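埃德蒙特（Edmont）桌面操作示范采集项目 进展报告

致：佐尔卡里（Zorkari）基金项目办公室，Leidy Espinoza 女士
报告人：Ju-won Kwon，埃斯特利（Estley）实验室
日期：2019年2月18日

Espinoza 女士，您好：

先向您和办公室的各位同事问好，也谢谢您上次来信里那么耐心地把报告格式又解释了一遍。我知道我们上一份报告写得太像论文摘要，您读完以后恐怕还是不太清楚我们每天究竟在忙什么。这一次我尽量按照您的建议，像给一位关心我们的朋友写信那样写，有进展说进展，有麻烦说麻烦，篇幅长了一点，还请您泡杯茶慢慢看（末尾附了经费和下一步安排，如果时间紧，可以先翻到那里）。

一、这一阶段我们想做成什么

按照立项时的约定，我们要为一个从示范中学习的操作系统积累一套“厨房早餐类”的样例。人通过遥控或者手把手牵引，带着机械臂把一件事从头到尾做一遍，系统把过程中的画面、关节角度、夹爪开合和时间都记下来，这样的一遍我们叫一条示范。示范攒够了，再交给学习程序去练。

立项书里写的目标是 1,000 条合格示范，涵盖 6 类任务。到写这份报告的时候，采集台已经稳定运行，6 类任务的操作说明全部定稿，其中 2 类已经采完，其余的正在按顺序推进。总体上我们对进度是放心的，只是前期在标定和验收标准上花的时间比预想的多，后面我会仔细讲。

6 类任务依次是：把面包片放进烤面包机，把面包片从烤面包机里取出来放到盘子上，把盘子移到指定的格子，把食物从盘子放进网篮，把食物从网篮取回盘子，以及把台面上的物品恢复到开始时的位置。最后这一类看上去最没意思，可是它对我们非常要紧，因为将来如果机械臂能自己收拾台面，采集人员就不必每做完一遍都伸手进去重新摆东西了，一天能多做不少。

二、采集台和场地

场地的情况您去年看过设计图，这里只说几处和图纸不一样的地方。

台面原本打算直接使用光面板材，试了几天以后反光太厉害，相机里常常出现一大片亮斑，后来我们干脆铺了棕色的硬纸板。说起来有点不好意思，这是全项目最便宜的一项改动，效果却好得出奇！硬纸板不反光，又有一点摩擦力，盘子不容易滑走，脏了或者磨破了换一张就是。缺点是会起皱，边上尤其明显，我们会定期检查，起皱影响到摆放就更换。

纸板上用深蓝色胶带贴出了方格。格子是给人看的，也是给记录表用的：每条示范开始之前，采集人员按照抽签表把物品放进对应的格子，记录表里写下格子的编号，日后如果发现系统在某个位置总是做不好，我们可以很快查到那个位置的示范是不是太少。贴胶带这件事听起来简单，第一次贴的时候却歪了，整整返工了一个下午，后来是拿铝型材当直尺压着贴的，才算规整。

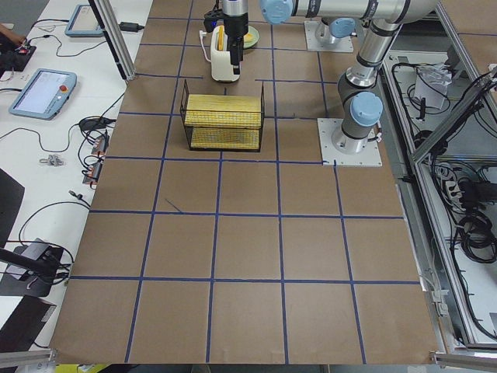
全文阅读约需 14 分钟

台上的机械臂是银色的，关节盖是浅蓝色，底座装在白色方形底板上，再用螺栓固定在台面。夹爪从上方垂下来，对着后排的白色烤面包机。烤面包机里插着一片黄色的面包，旁边是浅绿色的盘子，前面那个黑色网篮则是第四、第五类任务的主角。您可能会觉得这些东西离得很近，我们是有意这样安排的。真实的厨房台面往往就是挤的，如果示范里的物品永远隔得老远，系统学到的动作到了稍微拥挤一点的地方就会碰来碰去。当然，挤也有挤的代价，新手采集人员在第一周里碰歪盘子是家常便饭，我们为此专门在培训里加了一节“绕行练习”。

台子左边的白色工作桌是操作位，两只示教器都放在那里，线缆也大多集中到了这一侧。我得承认线缆还是太多了，整理线缆的事已经列进下一阶段的清单，Cha 工程服务公司的报价也拿到了，后面经费部分会提到。

三、一条示范是怎么来的

您上次问过，为什么一条示范看起来只是拿起一片面包，却要花那么多工夫。我把日常的流程写在下面，希望能回答这个问题。

早上开机以后，值班的采集人员先让机械臂走一遍标定动作，核对夹爪末端的位置和相机里看到的位置是否一致。偏差超过标准就重新标定，合格了再开始当天的工作。这一步我们曾经想省掉，改成每周做一次，结果有一批示范因为相机支架被人碰过而全部偏了一点点，回头检查的时候才发现，只好整批作废。从那以后就老老实实每天做。

标定完成，从抽签表里取出下一行，上面写着任务类别、物品的格子编号和起始姿态。采集人员照着摆好，退回操作位，念一遍任务名称（录音会一起存下来，方便日后配上文字说明），然后按下记录键。

做的时候有几条规矩。第一，动作要连贯，可以慢，但中途不要停下来想，停顿会被系统当成动作的一部分学进去。第二，夹取之前允许做一次小的位置修正，修正本身是有用的样例，我们鼓励保留。第三，一旦出现碰撞、掉落或者夹空，照样做到能够安全结束的地方，再按停止键，并在记录表上标明原因。失败的示范我们单独存放，不算进合格数，但也不删除。

做完以后，采集人员当场回看一遍，填写记录表。第二位同事隔天再独立审看，两个人都判为合格，这条才算数。两个人意见不一致的，每周例会上拿出来一起看。例会常常因此拖得很长（上个月有一次为了一片面包究竟算不算“放稳”争论到了晚饭时间），可是争出来的标准都写进了说明书，后来的分歧明显少了。

四、进展情况

前两类任务，也就是放入面包片和取出面包片，已经采集完毕并且通过了双人审看。这两类是整个项目的底子，夹爪的力度、接近的角度、对缝的方式，都是在这里一点一点摸索出来的。放入面包片比我们想象的难：面包槽很窄，面包片稍微倾斜就会卡在槽口。我们试过几种办法，最后定下来的做法是先让面包片的下沿轻轻搭在槽口上，再把夹爪慢慢转正，顺着往下送。这个做法一旦说清楚，新来的采集人员很快也能掌握，示范之间的差异也落在一个比较合适的范围里，既有变化，又不至于各做各的。

取出面包片则是另一种难法。夹得太轻会滑，夹得太紧又会在面包片上留下压痕，时间长了道具就变形了。我们现在给夹爪的力度设了上限，并且把道具分成几组轮换使用，磨损到一定程度就换下来。道具更换的时间都记在表里，将来分析数据的时候可以对得上。

第三类移动盘子，采集已经过半，进行得很顺利。盘子的边缘薄，夹取点的选择余地大，不同的采集人员习惯不同，有人喜欢从近侧夹，有人喜欢从侧面夹。起初我想统一成一种，Ju-won 这个人（也就是我自己）向来有点强迫症，您是知道的。后来组里的同事说服了我，保留两种夹法，在记录表里加一栏注明，让学习程序那边自己决定要不要区分。现在看来这个决定是对的，至少试训练的结果没有因为夹法混在一起而变差。

第四、第五类涉及网篮，目前处于试采阶段。网篮的铁丝很细，在深度相机里时有时无，有些角度下几乎看不见，系统就以为那里什么都没有，径直伸过去。我们正在比较两种处理办法：一种是调整相机的高度和角度，让铁丝在画面里更清楚；另一种是在篮口四周加一圈哑光的包边。我个人倾向于前一种，包边虽然省事，可是真实厨房里的网篮不会有包边，学出来的东西换个篮子恐怕就不灵了。试采会继续做下去，等有了足够的对比再定。

第六类恢复台面还没有正式开始，说明书已经写好，等前五类的道具和摆放范围全部固定下来再动手。

除了示范本身，我们还做了一次小规模的试训练，用的是第一类任务的数据，在台上测试了 70 次。测试的目的主要是检查数据有没有格式和同步上的毛病，成绩倒在其次。结果很有帮助：我们发现夹爪开合的时间戳比画面晚了一小截，机械臂学会了“早松手”，面包片还没到位就放开了。顺着这个线索查下去，是记录程序里缓冲区设置的问题，已经改好，之前的数据也都用脚本校正过并重新抽查了。要是等到全部采完才训练，这个毛病会埋得很深，所以我建议后面每完成一类任务都做一次这样的测试，时间不长，花得值。

五、遇到的困难

第一件是人手。采集是个需要耐心的活儿，连续做太久，人的动作会变得敷衍，这一点从数据里看得清清楚楚：越到后面，路径越直，修正越少，碰撞越多。我们现在规定每个人连续采集一段时间就必须换下来做审看，两种工作轮着来。质量确实上去了，速度自然就慢了一些。好在新来的两位研究生上手很快，对这份工作也有兴趣，还主动帮着改进了记录表的界面，以前要手工填写的格子编号现在直接从抽签表带过来，省了许多抄写错误。

第二件是光线。实验室有一面窗，上午和傍晚的光差得很远。最初我们拉上窗帘只用顶灯，数据倒是整齐，可是试训练的模型一遇到开着窗帘的下午就不太认得东西了。现在改成一部分示范在固定灯光下采，一部分在自然光下采，记录表里注明。两部分的比例还在摸索，我不敢现在就说哪一种最好，下一份报告里应该能给您一个有数据支撑的说法。

第三件是双臂。台上装有两套机械臂的底座，立项书里写的是后期做双臂配合的任务，比如一只扶住网篮、一只往里放东西。目前 6 类任务都按单臂设计，另一只在采集时停在安全位置。两臂同时动作的安全互锁还没有通过我们自己的内部检查，检查不过，我是不会让任何人在旁边操作的，这一点想必您也同意。双臂的部分我想等单臂数据基本到位以后再谈，免得两头都做不踏实。

还有一件不大不小的事，是存储。每条示范包含好几路画面，加上深度和关节数据，体积不小，硬盘填满的速度比预算里估计的快。我们暂时把失败示范转成了较低的分辨率保存，合格的示范保留原始质量。如果后面要补采，这一块会需要一点额外的支出。

六、数据的整理和交付

按照合同，数据要以别人也能使用的形式交付，所以整理工作我们是和采集同步做的，没有留到最后。每条示范都有一个文件夹，里面有画面、关节和夹爪的记录、当天的标定结果、记录表的内容，以及一段简短的文字说明。文字说明由采集人员口述、审看人员修订，尽量用平常人说话的方式，比如“把绿盘子挪到左边那一格”。我们故意没有统一句式，同一件事允许有不同的说法，这对将来用语言指挥机械臂会有好处。

操作位离台面很近，采集人员的手和前臂有时会进入相机的视野。关于隐私，所有参加采集的人员都签了知情同意书，同意书里写明了肢体可能入镜以及录音的用途；录音只在组内使用，交付的版本里不包含，只保留转写后的文字。审看时如果看到有人的脸入镜，那一条会先扣下来，单独处理之后才能进入交付目录。

说明书目前是中文的，英文版正在翻译，翻到第三类任务了。您上次提到贵办公室的另一个资助项目也想参考我们的记录表，我们当然很乐意，模板随这份报告一起寄上，使用中有什么不顺手的地方，请他们直接写信给我就好，我们也正好借别人的眼睛找找毛病。

七、经费使用

这一阶段的支出基本在预算之内。设备类按计划执行，没有追加。人员类略有结余，主要是因为其中一位研究生比原定时间晚到岗。耗材类稍稍超出，原因是面包道具、纸板和胶带消耗得比预计快，超出的部分从差旅结余里调剂，调剂申请已经按照您给的表格填好，附在后面，请您过目。

需要提前跟您商量的有两笔。一笔是线缆整理和走线槽安装，Cha 公司的报价单在附件里，施工期间采集台需要停用，我们打算把它安排在换纸板和年度检修的同一个时间段，尽量少耽误。另一笔是前面提到的存储扩容，目前还不急，等第四、第五类的试采结束，体积能算得准了，我再正式提交申请，不想现在报一个拍脑袋的数字给您添麻烦。

八、下一步安排

接下来先把第三类采完，做一次和第一类同样规格的台上测试；网篮的相机方案定下来之后，第四、第五类随即转入正式采集。第六类安排在最后。如果一切顺利，5 月可以提交包含全部单臂任务的第一版数据，同时附上每类任务的测试记录和一份失败原因的归纳。失败原因那一份我个人特别看重，别的组来访的时候，问得最多的往往也是这些没有做成的部分。

有一件事想请您帮忙：项目办公室能否在 5 月之前安排一次现场查看？很多东西写在纸上总觉得隔着一层，您站到台子旁边看采集人员做上几遍，问题自然就有了，我们也能当面听听您的意见，尤其是双臂部分要不要保留在这一期里。您如果愿意，也可以亲手试一条，示教器并不难用，第一次做得磕磕绊绊也没有关系，我自己的头一条示范至今还躺在失败目录里，掉落原因一栏填的是“操作者紧张”。

另外，Estley 实验室这边的联系方式没有变化，只是我的分机换了，新号码写在附件第一页。信件请仍旧寄到原来的地址，收件人写我的名字就可以。

再次谢谢您和各位同事的支持与体谅。

Ju-won Kwon
埃德蒙特项目组 敬上

附件：
记录表模板（中文）
操作说明书，第一类至第六类
台上测试记录，第一类任务
经费调剂申请表
Cha 公司线缆整理报价单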